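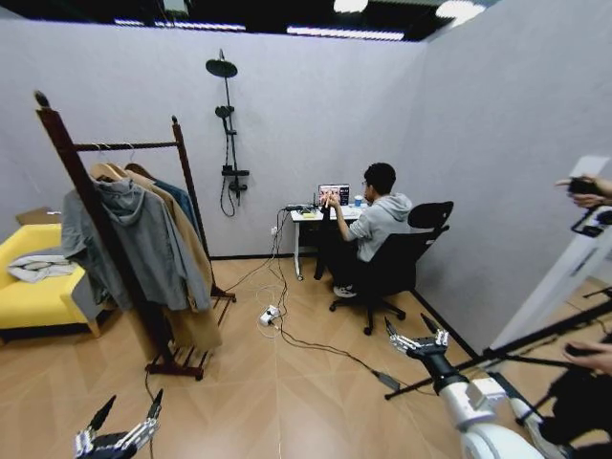

Tovbridge Shared Workshop
Humanoid build group, minutes of the May meeting
Started 7:10 pm, back room
Minutes taken by Finbarr Fahy

Present: eight members, plus two from the woodworking side who stayed for items 1 to 3 and then left.
Apologies: Jaramillo, who sent written notes on the arms. They are quoted under item 3.

1. Minutes of the last meeting

Accepted with one change. The April minutes said the left hand was "finished." Several people asked for that word to come out. It now reads "assembled." Finbarr pointed out that we have used "finished" for the left hand in three sets of minutes and that each time somebody has taken it apart again within the week.

2. Cables

This took longer than planned, as usual. The power strip is still on the floor between the clothes rack and the desk, with black and white cables running across the middle of the room from the wall outlet. Members were reminded that the February meeting agreed to run everything along the wall. The proposal then was a length of floor cover, and the person who offered to get it has since moved to Vasenberg.

Finbarr said he did not see why a group that wants a machine to pick up a jacket can't get its own cables off the floor. The view from the desk was that the layout changes every session and fixed runs would be in the way. This was not accepted by everyone.

Agreed: no cable crosses the floor between the rack and the desk unless it is taped down. The person at the laptop is responsible for checking before the arms are switched on. To be looked at again next month, when we will see if it has happened.

3. State of the arms and hands

Jaramillo's notes, read out:

"Right arm moves through its full range with no load. With a coat on a hanger in the hand, the shoulder sags and the elbow overcorrects. I would not call this solved. The finger cables on the right hand need retensioning after every session. Left hand fingers close evenly but the thumb lags."

Discussion. One member felt the sag was a software matter and could be tuned out. Finbarr asked what had been tuned so far and by how much, and got no figure. It was also said that the rail on the rack is higher than the one we practiced with in the winter, so the arm is working near the top of its reach. Somebody suggested lowering the rack. Somebody else said that if we change the furniture until the robot can do the job, we should at least write down that we did.

The Gruvdale gearboxes were brought up again. The claim passed on to us was 1,000 hours before noticeable play. Our two have done 34 hours by the log and one already has play you can feel by hand. It may have been mounted badly. It may also be that the claim was made by a person selling gearboxes. Jaramillo to pull the worse one and measure it on the bench before anyone orders more.

4. The clothes task

For the newer members: the aim is for the robot to take a garment off the rail, carry it to the yellow sofa, and lay it down without dropping it or dragging the hanger along. Hooded sweatshirts and long coats are both on the rail because they behave differently in the hand.

Results reported since April: of 100 tries logged, 41 were marked as successes. Finbarr asked to see how "success" was being marked. On going through the log it came out that a garment landing anywhere on the sofa counted, including when it slid off the hand by itself on the way over. He asked that these be counted separately and said he would not put the 41 in any write-up until they were. There was some grumbling. The recount will be done by two people who did not run the tests.

It was also noted that nearly all the tries were with the gray hooded sweatshirt. Only a handful used the long tan coat, and the notes for those are thin. One entry reads "coat, no" and nothing more.

Agreed: next month's tries to be split evenly between the sweatshirt and the coat. Each line in the log gets the garment, the start position, who was at the laptop, and what went wrong in plain words.

5. Head camera

The wider lens was fitted last month. Those in favor like that both hands and the whole rack fit in one view. Those against say the edges bend so much that reaching for anything near the side is guesswork, and that we swapped one problem for another. The ceiling lights are also very bright against the black ceiling and the exposure jumps when the head tilts up.

A member offered to write a correction for the edges. This was welcomed. It was also offered in March. Finbarr asked for a date and was told "before the open evening," so that is what is written here.

6. Stands and panel

The tall white panel needs to be held up by something other than a member. At present it takes one person to steady it whenever the poles are being shifted, and that person can't do anything else. Feet for the panel to be cut from scrap on the woodworking side. The two woodworkers had left by this point, so somebody has to ask them.

The small mount is to stay on the panel between sessions. It was put away in the wrong drawer twice.

7. Money

Some $2,600 has gone into the build so far. Finbarr asked that nobody buy further parts on their own and expect to be paid back later without having raised it at a meeting first. A second pair of hands was proposed as spares. Turned down for now, six to two. The general feeling was that we should get one pair to last a month before owning two.

8. Open evening

The workshop wants every group to show something. Two views were put. The first was to run the clothes task live for visitors. The second was to have the robot stand still, with the arms powered off, and let people ask questions.

Finbarr spoke against the live run. With the log as it is we can't say how often it works, and he did not want a coat dropped in front of a crowd and then explained away as a bad night. The other side said visitors like to see things fail and that nothing is learned from a parked robot. There was also a question of how close people would be allowed to stand. No one had thought about this and there is no stop button within reach of the sofa.

Decision put off until the recount is in. A second stop button will be fitted either way. If it is not fitted, there is no live run, and this was agreed by all eight.

9. Any other business

The cardboard box behind the sofa: owner to come forward. If it is still there in two weeks it goes on the free shelf.

The shower set on the back wall is not part of our build and is not to be used as a place to hang cables.

The office chair at the desk squeaks. No action.

Actions

Jaramillo: pull and measure the worse gearbox. Retension the right hand.
Finbarr: new log sheet, with the columns agreed under item 4. Ask the woodworking side for panel feet.
Desk team: floor tape, second stop button, correction for the lens edges.
Two members outside the test team: recount of the 100 tries.

Closed 9:25 pm. Next meeting in June, same room, if the floor is clear enough to put chairs out.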